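Stonley Community Band: your questions answered

I get asked the same things every summer, usually in the car park while I'm trying to fit a bass drum into a hatchback, so I've finally typed it all up. If your question isn't in the list, email me and I'll add it when I next remember how to log in.

Do I have to audition?

Not for the main band. Come along, sit near somebody who plays the same thing as you, and see how you get on. The only audition we hold is for the small wind group, and that's because it has one player to a part and there's nowhere to hide. It's in September, it takes ten minutes, and I promise I'm more nervous than you are (I hate having to say no to people).

What would I have to play at the wind group audition?

One piece of your own choosing, up to 3 minutes long, then a couple of scales and a bit of sight-reading. Please choose something you play well! I'd much sooner hear a simple tune with a lovely sound than a study that comes apart on the second page. You don't need an accompanist.

What standard are you?

Mixed, and we like it that way. If you can read music and get through most of a hymn tune without stopping, you'll cope in third clarinets or second cornets. First parts are more like grade six and up, but we've had people on firsts who never took a grade in their lives. Leave out the bits you can't do yet and come in again when you recognise something.

I haven't played since school. Is that a problem?

Half the band would say the same. Your lip or your fingers will complain for a month or so and then it comes back, mostly. Do get the instrument looked at before you start, though. I spent my whole first term thinking I'd forgotten how to play low notes and it was a perished pad.

Can I borrow an instrument?

Sometimes. We own 2 euphoniums, a tenor horn, a bass clarinet that needs a patient owner, and more cornets than we have cornet players. There's no hire charge but we ask you to insure it and to bring it back in the summer so I can check it over. We don't have flutes or saxophones to lend, sorry.

When and where do you rehearse?

Vidine Hall, behind the library, half past seven until half past nine with a tea break in the middle. Get there by quarter past if you can, as the chairs don't put themselves out. The side door sticks, so lift the handle as you push.

How much does it cost?

You pay by the term and there's a lower rate for students and anyone on a tight budget. Just ask, you don't have to explain yourself. Your first two rehearsals are free. The subs go on hall hire and music, and music is dearer than you'd think. We have some 600 sets in the library cupboard now and I could still give you a list of what we're missing.

What sort of music do you play?

A bit of everything. Marches, film music, show tunes, a proper concert piece or two. This year's big one is the Murnau suite, six movements of music for silent film with a truly horrible page turn in the fourth (photocopy it, tape it, do whatever you must). We're also bringing back the Prokopenko overture, by popular demand from the trombones, who get the tune.

What do I wear for concerts?

All black, long sleeves, black shoes. We gave up on the burgundy waistcoats a while ago and I don't think anyone has missed them. Bring clothes pegs if the concert's outdoors!

Do I have to do every concert?

No. We do a spring one, a summer one, carols, and a few fêtes in between. Tell me as early as you can if you're away, particularly if you play percussion or anything there's only one of. What does cause trouble is a maybe. I can plan around a no.

Can my child join?

From about grade three, yes, and under-twelves need a grown-up in the building. Plenty of parents end up joining as well, as it beats sitting in the corridor.

Will I be expected to march?

Only in November, only down the High Street and back, and you can always walk alongside and carry the collecting tin.

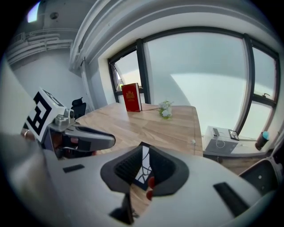
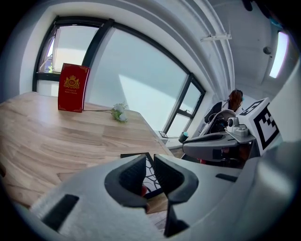 Comments

Bernadette: Could you add something about parking? I came for my free rehearsal in July and went round the library twice before I found a space, then missed the warm-up. Also, do percussionists need to bring their own sticks, or are there some in the hall? I've only got a pair of old snare sticks and would need to borrow mallets for the Prokopenko.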